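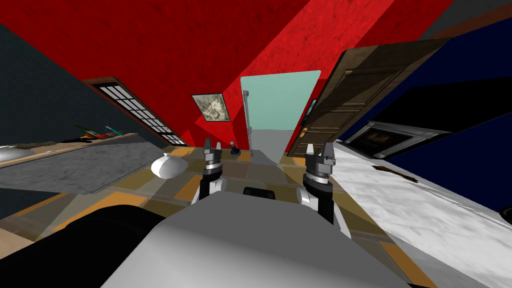

Do crossbars have to come off when you aren't carrying anything?

They can stay on all year, but you will hear them and you will pay a little for them at the pump. I left mine on from spring until September and then finally took them off, and I plan to keep them off until I need to move the canoe again.

The bars are Dornlow, the square steel kind, on a wagon with raised rails. I paid 267 dollars for the set, including the feet and the locks. The aero-shaped ones cost a good deal more and at the time I didn't think it mattered. Narendra Bisht at work has the aero ones on the same car and I rode with him to Rorndale before I bought mine, but we had the radio on, so I didn't learn much.

Mine start to hum at highway speed. It's a low note and it gets louder with a crosswind from the left. With the sunroof shade open it's worse. I tried a few things before giving up.

First I moved the front bar back. The instructions give a range for the spacing and I had it at the widest setting. Moving it back a few inches changed the pitch but I wouldn't say it was quieter. I put it forward again so the canoe would sit right.

Then I wrapped the front bar with cord. You wind it around in a spiral with a couple of inches between turns, tape down both ends, and that's it. Shivam Nautiyal told me to try it and it did help. The hum went away and left a plain rushing noise that I can live with. It looks bad and the cord holds dirt – mine was gray after a month – and you have to take it off if you want to put cradles on.

Search this blog
Type and press enter

A fairing would be the proper fix. I borrowed one from Yogesh Dhillon for a weekend and it worked about as well as the cord. It also rattled when the car idled, and the lower edge rubbed on the paint until I put felt under it. I gave it back.

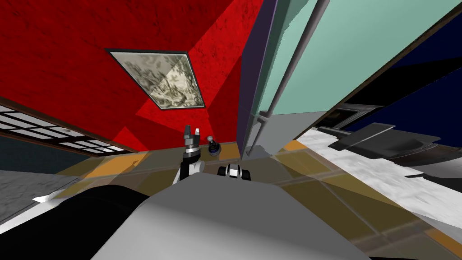

As for mileage, I kept track over two stretches of 1000 miles each, one with the bars on and one with them off. Same commute, same gas station. I lost a little over one mile per gallon with the bars on. That isn't a careful test. The weather was cooler for the second stretch and I may have been driving more gently with the log on my mind.

Taking them off is a ten-minute job if the locks turn. Two of mine didn't. I used graphite, not oil, waited overnight and they came free the next evening. The feet leave marks on the rails where grit has worked its way under the rubber, so wipe the rails before the bars go on and again when they come off. I should have done that in the spring.

The clamp bolts on my set take a 13 mm socket. The tool in the box fits too but it's soft, and I had already rounded one corner of it. Snug them down, drive a few miles, and check them again. I store the bars on two hooks in the garage with the feet left on, and I put a strip of masking tape on each one marked front or rear, as they are different lengths and I have mixed them up before.

If I were buying again I would probably pay for the aero bars. I drive with them empty far more than loaded. For someone who only puts them on for a trip, the square ones are fine and hold just as much. Next I want to sort out the canoe straps, which have started to fray where they go over the rear bar.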